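4. Running the key-ring task

By now you should have both arms homed, the grippers zeroed and the Nalleter recorder talking to your machine. If the recorder still shows a blank session list, go back to section 3 and sort that out first. I've tried pressing on without it and lost an afternoon.

This section takes you through collecting a set of runs for the key-ring task, the one we used for the two-arm results in the Stindmont write-up. I'm going to assume you want to match our numbers. If you only want to play with the arms, skip to step 6 and enjoy yourself.

4.1 Before you start

You'll need a metal key ring, a handful of loose keys (some with coloured plastic tags, some without) and a clear tabletop. We keep all our bits in a box marked Bovmont, after the pilot study, and the name has stuck even though the pilot is long over.

The idea behind the task is simple enough. One arm does the holding, the other does the fetching, and the policy has to work out which arm is doing what at any given moment. We don't tell it. In our first version, back in September, we fixed the roles by hand and the success rate looked lovely, but it fell over as soon as we swapped sides. Kyu-ri Yeo suggested leaving the roles open and mixing the starting layouts, and that's the method you're about to follow.

CAUTION: Keep your hands out of the enclosure whenever the green lights on the joints are on. Pause from the console first, every time, even for a quick nudge of a key.

4.2 Laying out the keys

1. Open a new session and give it a layout number. Layouts run from 1 to 36.

2. Scatter the keys over the middle of the table. Please don't line them up neatly! Our early data was full of tidy rows and the policy got very fond of them.

3. Put at least one pair of keys with the same tag colour into each layout. The policy is quite happy to use colour as a shortcut if you let it, and repeats make that harder.

4. Lay the ring where both grippers can reach it, or start with it already in one gripper. Both kinds of start belong in the set, so tick the matching box in the session form.

5. Check that you haven't pushed any key hard up against a side wall. The fingers can get there, but the wrist complains.

Note: a key sitting partly under a gripper is fine. I used to clear these away and then realised I was only making life easier for the policy than it would be in a real run.

4.3 Recording

6. Take the leader handles and bring the arms in slowly from either side until the grippers face each other over the table.

7. Start the recorder with the foot switch. You'll hear one beep. Two beeps means the disk is nearly full.

8. Work through the task at a comfortable pace. Pick, bring across, offer up to the ring, let go. If you fumble, carry on and recover — we want those runs as well, and they turned out to matter more than I'd have guessed.
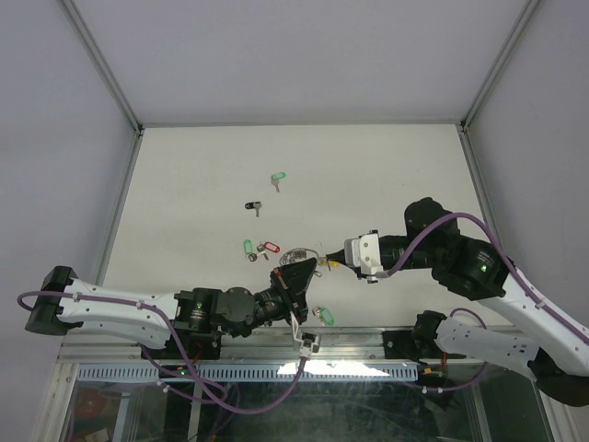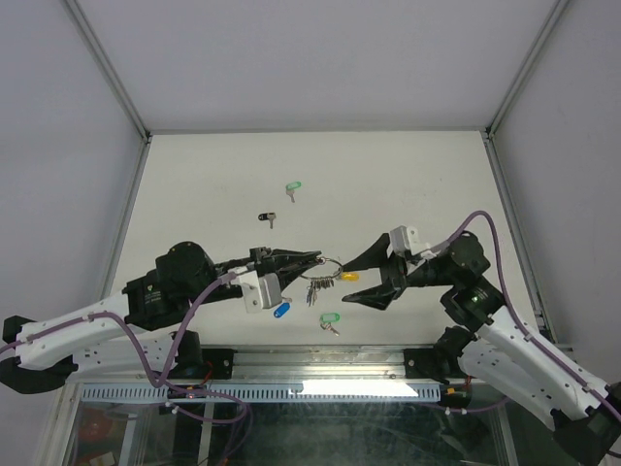
9. Stop the recorder with the same switch and open both grippers before you back the arms away. Closed grippers have a habit of taking the ring with them.

10. Mark the run as clean, recovered or failed. Don't agonise over it. If you had a second go at anything, it's "recovered".

11. Do 11 runs on each layout, then shuffle everything and go back to step 1.

CAUTION: Watch the slack in the arm cables when you cross one gripper over the other. If a loop catches, pause and free it by hand. Don't try to shake it loose with the arm, however tempting that is.

4.4 Checking what you've got

Before you train on anything, play back a few runs at half speed. I look at the moment when the key meets the ring, and whether the holding arm moves to help. In our good runs it does, a little tilt towards the other gripper, and the policy trained on those runs picks up the same habit. The one trained with fixed roles kept the ring dead still and made the other arm do all the work.

Then run the Iwasaki script from the tools folder. It trims the dead time at each end and throws out any run where the two arm clocks have drifted apart. Expect it to be fussy. If it rejects a whole session, it's nearly always the clock, so restart the recorder and try one short run before you redo the lot.

Note: the script overwrites its own log. Copy the log somewhere else if you want to keep it. (Yes, I do mean to fix that.)

For the first evaluation, stop training at 500 epochs and use layouts the policy hasn't seen. Keep 2 layouts back from the start and don't peek at them while you're tuning. When you write up your results, give the clean and recovered successes separately, as lumping them together hides most of the difference between the two methods.

Settings for the training run itself are in section 5.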